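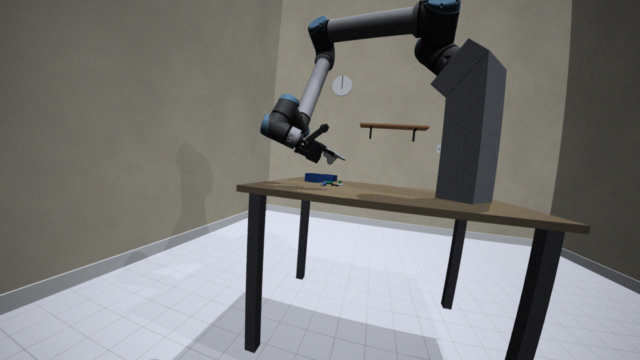
# Unit 6: The Elimination Episode

Television Studies 312 — Unscripted Formats
Wondham College, Department of Media

Read these notes before the seminar, together with chapter four of the course reader. The screening for the unit is the second episode of *Prultance*, a baking competition produced by Skestutau Television. Students who missed the screening may watch the episode in the media library during opening hours. Discs do not leave the library.

## 6.1 Where the unit fits

Unit 5 dealt with casting. We looked at the application form, the interview reel, and the way a producer fills a set of roles before a single day of shooting. Unit 6 takes the cast as given and asks how one hour of television removes a member of it.

The elimination episode is the basic unit of most competition series. A season is built by repeating it, with changes to the task, the judges, or the prize. Viewers learn the pattern quickly, often in the first episode, and much of their pleasure later on comes from small departures from it.

## 6.2 The parts of the episode

Writers on the subject divide the hour in different ways. We will use the terms below in the seminar and in the written assignment.

**Cold open.** A short sequence before the titles. It usually returns to the previous elimination and shows the remaining contestants reacting to it. In *Prultance* the cold open always takes place in the shared house, never in the kitchen.

**Brief.** The host sets the task. The rules are stated aloud, even when the contestants already know them, for the benefit of viewers who are new to the series.

**Work.** The longest part of the episode. Footage of the task is cut together with interviews recorded later. The order of events on screen may differ from the order in which they were filmed.

**Judging.** The results are presented and discussed. A group of contestants is declared safe, and the remainder are held back.

**Decision.** The judges deliberate, the host announces the result, and one contestant leaves.

**Exit.** A closing interview with the departing contestant, often played over the credits.

Some series place a smaller contest between the brief and the work, with an advantage as the prize. The reader calls this a "quick round." Its winner may be protected from elimination, and students should consider what that protection does to the suspense of the judging.

## 6.3 Interviews and tense

The contestant interview is the main tool of explanation in the work section. It is normally recorded after the task is over, sometimes several days after, yet the contestant is asked to speak in the present tense: "I am running out of time," "I have no idea what she is doing." The effect is to hide the outcome. A contestant who said "I was running out of time" would suggest that the danger had passed.

Watch for three signs that an interview has been edited heavily:

- The sound continues after the picture has moved away from the speaker's face.
- The tone of voice changes in the middle of a sentence.
- A name is spoken with a different volume or pitch from the words on either side.

None of these proves that the meaning has been altered. Editors shorten speech for many ordinary reasons, and a cutaway may cover nothing more serious than a cough. In written work, please describe what can be heard and seen first, and argue from it afterward.

## 6.4 Misdirection

Most viewers expect the contestant who is shown struggling to be the one who leaves. Editors know this and have several ways of using it.

The first is the *decoy*, a contestant whose trouble is given a great deal of time in the work section and who is then declared safe. The second is the *late entry*, a contestant who is barely seen until the judging and who suddenly appears in the bottom group. The third is the *farewell story*. A contestant talks about home, family, or the reasons for applying, and the story is placed early in the hour in which he or she is sent away. Regular viewers recognize the farewell story so readily that some series now give it to a contestant who stays.

The *Prultance* episode uses a decoy and a farewell story. They belong to different contestants. Note where each begins, and note also the commercial breaks — the series was made for a channel with advertising, and the last line before each break carries a good deal of weight.

## 6.5 The pause

The delay before the host speaks the name is the most imitated feature of the form. On the studio floor it may be short. It is lengthened afterward with reaction shots, which may come from other moments in the same session. Music is held on a single note or dropped altogether.

Cui, the dance series discussed in Unit 3, removed the pause in its second season and announced the result in one plain sentence. The pause returned the following year. The reader gives two explanations for its return, one commercial and one concerned with ritual. Come prepared to say which you find more convincing and what evidence would help to settle the question.

## 6.6 Fairness and disclosure

Competition series commonly carry a notice in the end credits stating that judges may consult with producers before a decision is made. The wording varies and the notice is often on screen very briefly. We will discuss what a viewer may reasonably take it to mean. Consider in particular:

1. Does a talent contest with a cash prize owe its viewers the same openness as a quiz show?
2. If producers may advise on an elimination, at which point in the hour should viewers learn of it?
3. Would the *Prultance* episode work differently if the notice came before the titles?

The history of quiz show regulation was covered in Unit 2. It should be used with care here, as the legal position of a judged contest is a separate matter.

## 6.7 Written assignment

Choose one elimination episode from any competition series other than *Prultance*. Prepare a log of the episode using the terms in section 6.2, giving the start time of each part. Then write an essay on how the episode prepares, or fails to prepare, the viewer for its result.

- The log may be in table form and does not count toward the length of the essay.
- Name the series, season, and episode on the first page.
- Refer to contestants by first name only, as the series does.
- Online recaps may be cited as evidence of audience response. They may not be used in place of viewing.

Essays are to be handed in at the department office, Room 155. Electronic copies are accepted only by prior arrangement with the instructor. Requests for an extension must be made in writing before the deadline.

## Reading

Course reader, chapter four, to page 66. The remainder of the chapter concerns live voting and will be assigned with Unit 7.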